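What's new in the shape box

I have been wanting to write about the blocks since February, and every month something bigger pushed them off the page. This time I got in early! 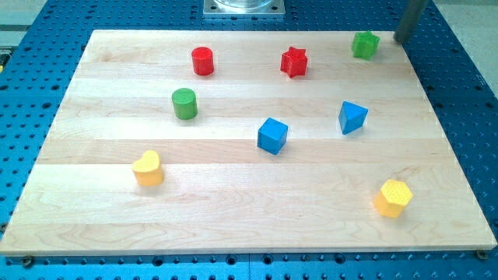
A box of strays

If you've borrowed from our toy library in the last few years you probably know the old Donlow sorting sets, or what was left of them. We owned a whole shelf of them at one point, and by last winter they had turned into one big bin of lonely pieces — cylinders with no lid to go through, lids with no cylinders, a cube somebody's dog had worked on for a while. I kept putting off dealing with it.

Then Dougal Morrison dropped by with two grocery bags of shape blocks from his sister's daycare, which was closing, and I ran out of excuses. I dumped the lot on my living room rug and sorted for two evenings with the radio on. Final count, 314 usable blocks. My kids helped for maybe ten minutes and then built a parking garage.

Going small

What I ended up doing was making little mixed sets, and I'm very happy with them. Each one goes out in a drawstring bag with a few colors and a few shapes, cylinders and stars and a cube and so on, and no sorting box at all. I was a bit nervous about leaving the box out (isn't the box the whole point?), but Mei-kuen Hsueh took the first bag home for her twins and told me they played with it longer than they ever did with the full set. They lined everything up by color, then started over and did it by shape, and then there was a fight over who got the red star. So, a normal afternoon.

If you want something to do with them, put the blocks out on a plain wooden board or a big tray and ask your child to find you all the stars, whatever color they are. My youngest found that really hard at first! She wanted every red piece to live together, and a green star had no business being anywhere near a red one. We also play the one where everybody shuts their eyes and I take a block away. I am terrible at it when it's my turn to guess.

Borrowing one

The bags are on the low shelf by the puzzles, next to the Kokkonen train tracks. Same loan period as everything else. Please give the blocks a wipe with a damp cloth before they come back, and check under the couch — stars seem to travel farthest at my house.

I still have spare lids, by the way, if anyone has a use for them.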